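From: Noemi Morelli
To: Pranness Tinkerers list
Subject: Re: [tinkerers] Old desktops, worth the bother?

Hi all,

Sorry for the slow reply, February has been a blur and I've only just got the bench back from under the tax papers.

On the Ernine side of things, someone wrote:

> We've been offered a stack of old office desktops by a place that's
> clearing out its back rooms. Before I say yes and fill my garage,
> has anyone on the list pulled one apart lately? I mostly want to know
> if the power supplies are worth keeping and if the boards are any use
> to anyone. Also how long does it take you per machine? I've got a
> weekend and two teenagers, and one of the teenagers is keen.
>
> Last time I did this I ended up with a bucket of screws and a sore
> back, so any advice on the order to do things in would be welcome.

Say yes! Well, say yes to some of them. I took 35 off an accounting office a couple of years ago and that was too many for one person and a Corolla, but I got a lot of good use out of them and my neighbour's kids learned which end of a screwdriver does the work.

I've been back into it this past week with a Dell, so it's all fresh in my mind. The side panel comes off first, obviously, and then I just leave it for a bit and have a look at how the cables run before I touch anything. I used to go straight in and yank the drive, and then I'd spend twenty minutes working out which plug had been where. Now I take a few photos on the phone and stick a bit of masking tape on anything that looks like its neighbour. Green frog tape if you've got it, the cheap stuff leaves goo.

I don't bother with a full strip unless the board is going to somebody. Memory out, drive out, card out if there is one, and then have a think. The drives go in a separate box with a big label on it because people have a right to expect their payroll isn't floating round my shed. I wipe what I can and drill the rest.

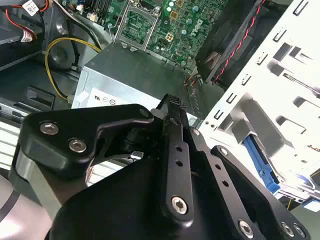

Power supplies are where I get fussy. Read the label before you decide anything, and check the plugs too, as the big-name office machines don't always use the same connectors or the same shape of box as the ones you'd buy over the counter. I've been caught on that. I had a lovely clean one put by for my brother-in-law's machine and it was the wrong shape AND the wrong plug, so it sat on the shelf for a year taking up room that could have gone to paint tins.

And please, please don't let the keen teenager open the power supply itself. Unplug the machine, hold the power button in for a few seconds, then take the whole unit out as one piece and leave its lid on. There's nothing in there you need. If the fan rattles or it smells burnt, it goes straight to e-waste.

For boards, I sold a few through the Golari swap page (mostly to people keeping one particular old machine going for one particular old program) and the rest went to the scrap fellow. Don't expect to retire on it. My best lot ever came to $233 for the box and I was insufferable for a month.

As for time, I'm at twenty minutes each when I'm on a roll, and closer to an hour if there's a stuck screw or a cup of tea involved. Things I'd have handy:

a long Phillips with a magnetic tip
a muffin tray for the screws, one machine per cup
a soft paintbrush for the dust, and do that bit outside
something to kneel on, or better, a table at a decent height

The table is what saved my back. I used to do them on the garage floor like an idiot. An old door across two trestles is plenty, with a bath towel under the case so it doesn't skate about.

Oh – and wear gloves for the first few, the pressed metal edges inside some of those cases are wicked. I've still got a mark on my thumb from the Seo Street lot.

If you end up with more than you can fit, I could take six or so, and I've got spare ribbon cables and a whole ice cream tub of case screws if anybody wants to do a trade. I'm also still after a slim optical drive in grey, if one turns up. Black would do at a pinch.

Let us know what you decide about the garage.

Cheers,
Noemi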